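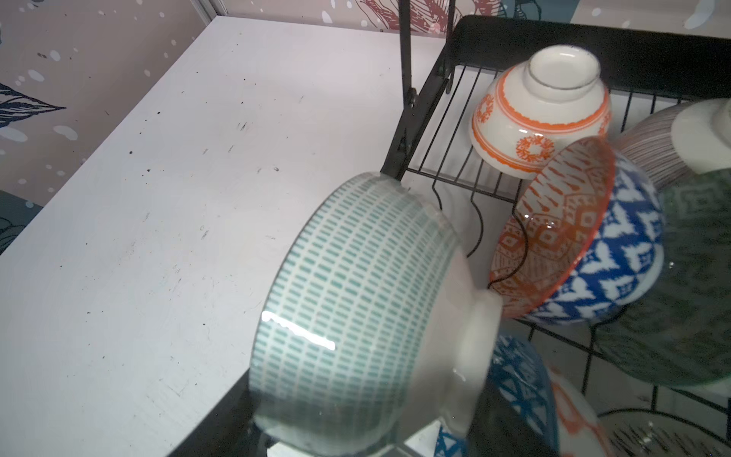 Loading a dish rack is a skill most people believe they already have, in the same way most people believe they can parallel park. I believed it too, for years, and I have the chipped rims to show for it. Plates are easy: they go in the slots and stand there like good children. Bowls are the trouble. A bowl is all belly and no edge, and no two in my kitchen came from the same set. The white one with the teal dashes is big enough to hog whatever spot it lands in, so it needs a plan before the little rice bowl with the orange medallions gets one. What follows is how I do it now, with a plain black wire rack and curved dividers, and without losing any more crockery to gravity.

What you need

A rack with dividers. Mine is a Titdale, bought in November with a coupon I had been saving for something more exciting. Any wire rack will do if the dividers are tall enough to catch a bowl at the shoulder.
A tray or a folded towel for the drips.
A clear counter or tabletop next to the sink. Scuffs are fine. Mine has plenty.
One dry dish towel, kept well away from the teenager.

Step 1: Wash in the order you want to load

The big bowls go in first, so wash them first. This sounds obvious until you look at the sink, where the big bowls are at the bottom under everything else, soaking in the remains of the soup. Take the small stuff out, pile it to one side, and start with the largest thing you own. If you do it the other way around you will end up holding a wet serving bowl over a full rack, looking for a miracle.

Step 2: Shake, then tip

Give each bowl one firm shake over the sink. One. My neighbor Kwame Alhassan shakes his like he's panning for gold, and his kitchen floor is a hazard to shipping.

Then look at the foot ring, the raised circle on the bottom. When a bowl goes upside down, that ring turns into a tiny swimming pool. Tilt the bowl as you lower it so the water runs off, and if it still holds a puddle, wipe it with a corner of the towel. Skip this and you'll pour the puddle into your sleeve when you put the bowl away.

Step 3: Lean the big ones

Set the lower edge of the bowl down between two wires and let the curve rest back on a divider. You want it to lean past upright, so it settles toward the divider and has no interest in coming back to you. Let go slowly. If it rocks, move it over one slot before you try anything clever.

All the leaning bowls should face the same way. I know a rack looks livelier with bowls pointing in every direction, and mine still ends up that way when I'm in a hurry, but they take up far more room and you have to pull them out in the exact reverse order, like a puzzle box with soup on it.

Step 4: Leave a finger's width

Bowls that touch dry slowly where they touch. They also click against each other every time somebody shuts a drawer. Leave enough space to slide a finger between them. With my rack that means 6 bowls and no more before I have to stop and dry something by hand. I resisted this number for a long time. The number won.

Step 5: Small bowls go upside down, and last

Rice bowls and dipping bowls are too short to lean properly. They slide down the wires and lie there on their backs, collecting drips from everyone above. Put them upside down wherever the grid gives them a steady seat, and tip them a little if you can, so air gets underneath. A small bowl pressed flat to a wet tray will be just as wet at breakfast.

Do not balance one on top of a leaning bowl. I'm told there are people who can do this. I was one of them until the Grirnik bowl, which I still miss.

Step 6: Walk away

Leave the rack alone for 60 minutes. Go do something else. After that the insides should be dry, and the foot rings can be finished with the towel - check them all, even the ones you were careful with.

If you have a mixed collection like mine, put the bowls away by size and ignore the patterns. I once tried sorting by color, blues on one shelf and oranges on the other, and it lasted until I met a bowl that was blue and white outside and orange-red inside. It now lives wherever it fits.

Wipe the wires down every so often, especially the low corners where the crumbs go, and empty the tray before it develops opinions.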